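Keeping the hall games going

Cúc Bùi has run the open games afternoon at the Hundcombe community hall since the old library branch closed its back room. She is retired from bookkeeping and lives two streets away. When we met in August she had already set out the tables and put the urn on.

"I didn't plan on doing this for long," she says. "The library had all these board games in a cupboard and they were going to the tip. I said I'd take them. Then I had to put them somewhere people could use them."

The collection has grown to 700 games, most of them donated. They live on steel shelving along the side corridor, sorted by how long they take to play. Cúc tried sorting by age first, but the grandparents kept picking the wrong ones and giving up halfway.

"Time is what people care about," she says. "If the bus leaves at 4:15 they want to know they'll finish."

Khôi Đỗ, who is sixteen, comes straight from school and usually stays to pack up. He started with chess and moved on to longer strategy games, including one called Urquijo that takes most of an afternoon and has a rule book he describes as "pretty rough".

"We had an argument over one rule that went for 2 weeks," he says. "In the end we just wrote our own version and stuck it in the lid."

A lot of lids at Hundcombe have something stuck in them. There are house rules, lists of missing pieces, and a few notes from the families who donated the games. Cúc leaves the notes where they are.

Missing pieces are the main job. She keeps jars of spare dice, pegs and counters, and a drawer of odd cards. If a game can't be fixed from the jars, it goes on a list by the door, and people bring in what they have at home.

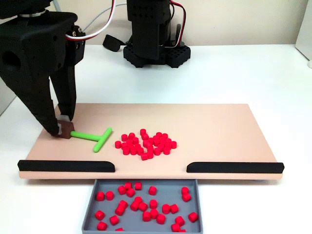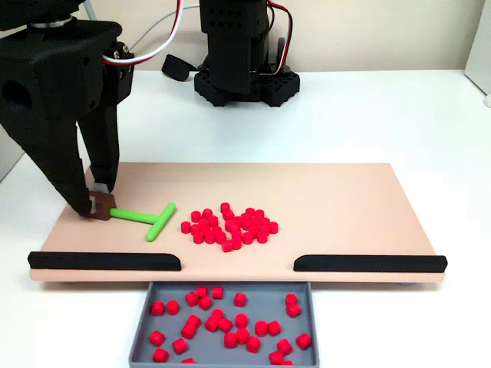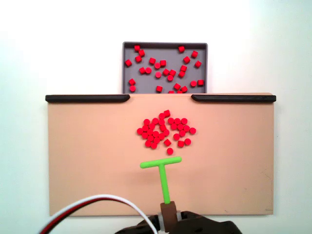 Paying for it

The hall charges $600 a year for the shelving space and the room. For a while Cúc covered that herself. Now there is a gold coin tin at the door and a swap sale every autumn, and last year's sale raised $800.

"That was a good one," she says. "Somebody brought a whole box of train games and they were gone before lunch."

Lụa Lý looks after the sale. She prices everything the night before with a roll of dot stickers and will not haggle until the last half hour. She came to the group through her mother, who wanted someone to play cards with in Vietnamese and found four people at her first visit.

"Mum doesn't even like board games," Lụa says. "She plays tiến lên and that's it. But she hasn't missed an afternoon, apart from when she had her knee done."

The card table is the loudest in the room. It has its own kettle, brought from home, and its own biscuits, and Cúc has had to ask them to keep it down when the beginners' chess is on. She says they are good about it for ten minutes.

What comes next is less settled. The council wants to redo the hall floor, which would mean moving every shelf out of the corridor. Cúc has been offered a garage for part of the collection. The rest might go home with regulars until the work is done.

"I'd want a list of who has what," she says. "I trust them, but I've lent out games before. Wendance was gone for a year and came back with somebody else's dice in it."

Khôi has offered to put the list on a spreadsheet. Cúc would like it on paper as well, in the blue folder, where she can find it.

The games afternoon runs from 1 pm until 5 pm. New players can just turn up, and there is a ramp at the car park entrance.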